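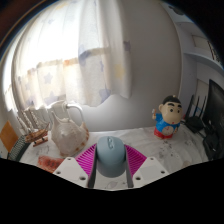

Photo: Lleucu Edwards

Section 4: Setting up your desk for the Tovow sit-stand frame

Welcome to the fun part! If you have worked through Sections 1 to 3, your Tovow frame is bolted together, the top is on, and the control box is plugged in. Now we get to make it fit you. Set aside an hour, put some music on, and don't rush the height settings. They make more difference than anything else in this guide.

You will need:
A tape measure
The 4 mm hex key from bag C
A pencil and some masking tape
The chair you plan to use every day (a kitchen chair won't give you the right numbers)

4.1 Reset the legs

1. Clear the area under the desk. Move bins, bags, pets and children out of the way.
2. Press and hold the down arrow until the desk reaches its lowest point, then let go.
3. Press and hold the down arrow again until the display shows RST. The legs will dip slightly and come back up.
4. Release the button. The display should now show a height.

CAUTION: Keep your hands away from the crossbar while the legs are moving. The gap between the crossbar and the top closes on the last part of the travel.

Note: If the display shows E2, one of the leg cables is not fully seated. Unplug the desk from the wall, push both connectors in until they click, and start again from step 1.

4.2 Find your sitting height

1. Adjust your chair first. Your feet should be flat on the floor and your thighs level.
2. Let your shoulders drop and bend your elbows to a right angle.
3. Raise the desk until the top just meets the underside of your forearms.
4. Press M, then 1. The display flashes twice to show the height is saved.

Try it for a day or two before you decide it's wrong! Most of us have been typing at tables that are too tall for years, and the right height can feel oddly low to begin with.

4.3 Find your standing height

1. Wear the shoes you will work in, or take them off if you plan to stand in socks.
2. Stand close to the desk and raise it until your elbows are at a right angle again.
3. Press M, then 2.
4. Stick a strip of masking tape on the wall at this height and write today's date on it. It's a handy check if the memory is ever wiped.

CAUTION: The frame is rated for a load of 100 kg, spread evenly. Do not sit, kneel or stand on the top, and do not lift the desk by its top to move it.

4.4 Place what you use most

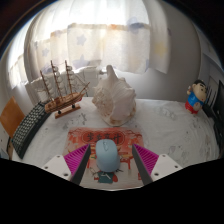
Reach matters just as much as height, and it's so easy to fix. Sit at height 1 with your upper arms hanging by your sides and sweep each hand across the top without leaning. Everything you touch all day belongs inside that sweep. Start with the mouse, laid lengthwise and pointing toward the back of the desk like the pale blue one in the photo, so your wrist stays in line with your forearm. A wireless model is a real pleasure on a desk that moves, with one cable fewer to catch on the way up. Then bring the keyboard in beside it, as close as it will go.

1. Mark the edge of your sweep with small pieces of masking tape.
2. Put the keyboard and mouse inside the tape, side by side.
3. Put the phone, lamp and notebook at the edge of the tape or just past it.
4. Set the monitor back 60 cm from your eyes, with the top of the screen level with your brow.
5. Repeat the sweep at height 2. If you need to lean, move things in again.

Note: On the Brivis monitor arm (part 3510), loosen the collar screw half a turn before you swing the arm. On the Shih arm (part 3035), use the lever at the back of the post. Tighten either one fully before you raise the desk.

4.5 Manage the cables

1. Raise the desk to its highest point. Always do cables at full height!
2. Run each cable along the rear tray, leaving a loose loop before it drops to the floor.
3. Fix the power strip inside the tray with the two straps from bag C.
4. Lower the desk all the way, watching the loops. Nothing should snag or touch the crossbar.
5. Raise it again and check that no plug has been pulled.

CAUTION: Never run a cable between the leg and the wall.

4.6 Turn on the stop-and-return feature

The desk can sense when it meets something and back off a little. It is off when shipped.

1. Press and hold M until the display shows S0.
2. Press the up arrow to choose S1 (light), S2 (medium) or S3 (firm).
3. Wait for the display to go back to the height.

We like S2 for most homes. With a heavy monitor arm, S1 may stop the desk partway for no clear reason, so go up a step.

If the desk still stops early on S3, go back to 4.1 and reset the legs, then check the load. Spare straps, hex keys and leg cables can be ordered from the Nondley parts desk. Please have the serial number from the label under the control box ready.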